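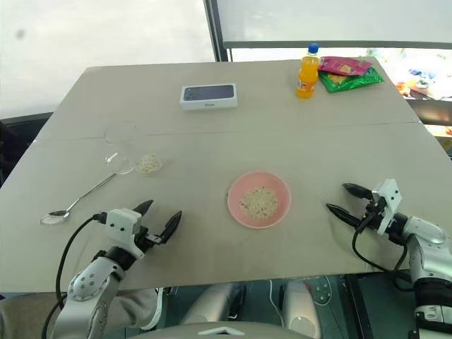 Palumbo library to stay open through winter after council vote

17 September 2024

The public library in Palumbo will keep its doors open over the winter while its roof is replaced, after councillors voted to pay for the work in two stages.

The original plan would have closed the Gukulska Street building from the start of December. Borrowers would have had to travel to the Werolum branch, a bus trip of about 43 minutes each way.

Under the new schedule, contractor Broler will begin on the rear half of the roof next month and move to the front half once the children's area has been shifted to the other end of the building. The reading room, public computers and front desk will stay in use, although the upstairs meeting room will be shut until the work is finished.

Council received 232 written comments on the closure, most of them opposed. Many came from parents of school-age children and from people who use the library to print forms or get online. Several asked why the work could not wait until summer.

Cosimo Colombo, the council's manager of community buildings, said waiting was looked at and ruled out after water got into the ceiling above the local history shelves in autumn.

"We patched it, and the patch has held so far, but I wouldn't want to put it through another winter," he said. "Doing it in halves takes longer and it costs more. Councillors were told that before they voted."

The extra cost will come from money set aside for the library's parking lot, which was due to be repaved this year. That job has been put off and a new date has not been set.

The local history collection will be packed up before work starts and stored at Werolum. Anyone who needs to see a map, a newspaper volume or a family file should contact the front desk and allow a few days for it to be brought over. Items on microfilm will stay in Palumbo.

Opening hours will be shorter on weekdays during the first stage. The library will open at 10 a.m. instead of 9, so that the noisiest work can be done early. Evening hours are unchanged. Weekend hours are also unchanged, and Broler has agreed not to work on site on those days.

The side entrance will be closed and the bike racks moved to the front of the building. The ramp at the main entrance will remain clear. The book return slot beside it can be used at any hour, but large donations of books will not be accepted until the spring.

Preschool story time continues at its usual hour. The homework club, which normally meets upstairs, will use the tables near the magazine section. The seniors' writing group and the two evening language classes have been offered space at the community centre across the road, and members will be contacted by their organizers.

Loan periods will be extended by a week for all borrowers from the start of the work, and holds can be picked up at either branch. Borrowers who would like their holds sent to Werolum can ask at the desk or change the pickup location through their online account.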